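## 4. Caring for the treated area at home

Read this section before your appointment and keep it somewhere handy for the first two weeks. It applies to light and medium facial peels done at the Feketbridge clinic. If you had laser work as well, follow the laser sheet where the two differ.

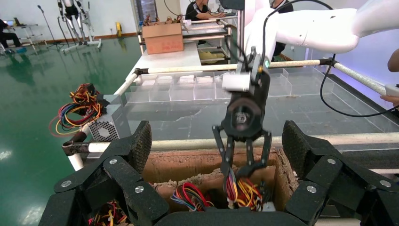 *Photo: Ifeanyi Ogunleye*

### 4.1 The first evening

1. Wash your hands with plain soap.
2. Rinse your face with lukewarm water. Do not use a washcloth.
3. Pat dry with a clean, soft towel.
4. Apply a thin layer of the ointment from your take-home bag.
5. Sleep on your back with your head raised on two pillows.

**Note:** Tightness and a feeling like mild sunburn are normal on the first night. Leave the ointment on until morning.

### 4.2 Days two through seven

1. Repeat the rinse and ointment each morning and evening.
2. Let loose skin come off by itself.
3. Once peeling starts, switch from the ointment to the plain moisturizer.
4. When you go outdoors, wear a wide hat and stay in the shade.
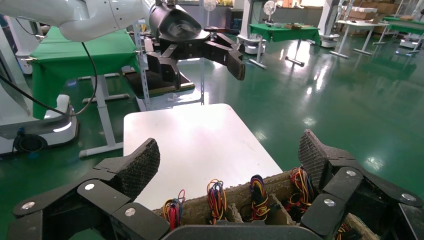

**Caution:** Do not pick, scrub or shave over peeling skin. This can leave marks that take months to fade.

Avoid swimming pools, saunas and heavy exercise until the peeling has stopped. Makeup can go back on at the same time, unless your nurse has told you otherwise.

### 4.3 Sunscreen

Start sunscreen when the skin is no longer raw or flaking.

1. Apply it 15 minutes before you go out.
2. Cover the ears, hairline and neck.
3. Reapply every two hours while outdoors.

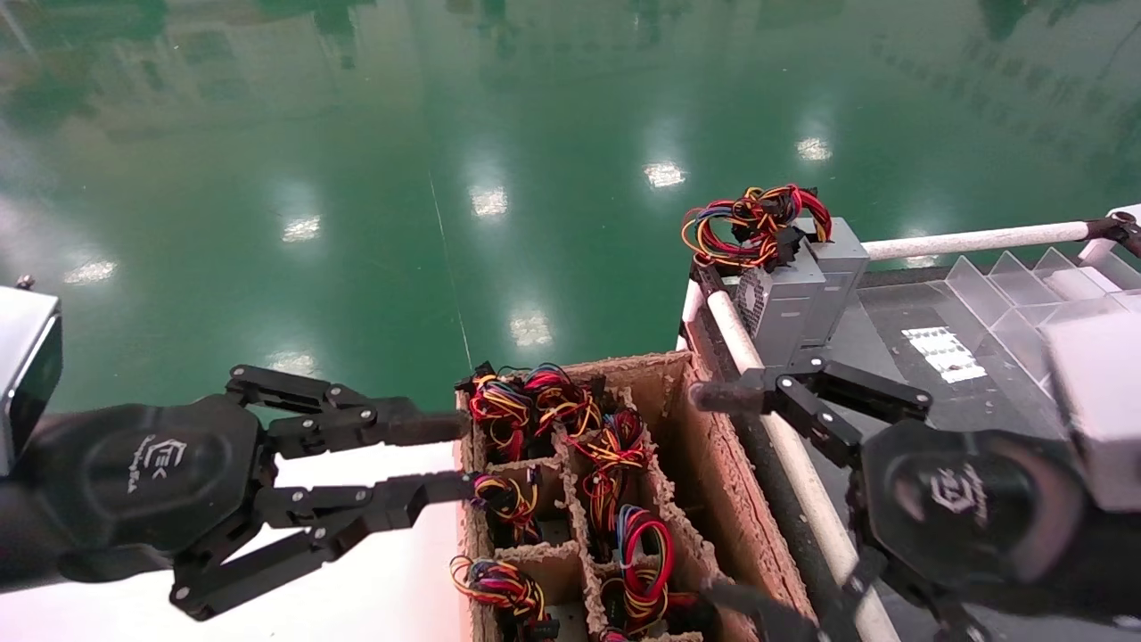 If a product stings for more than a few minutes, rinse it off and go back to the plain moisturizer for a day.

### 4.4 When to call

Call the clinic the same day and ask for Kelechi Adebisi if you notice:

- yellow crusts or fluid
- blisters or cold sores
- pain that gets worse after the second day
- fever

**Caution:** For swelling of the lips or trouble breathing, call 911 first.

Your follow-up visit is covered in Section 5.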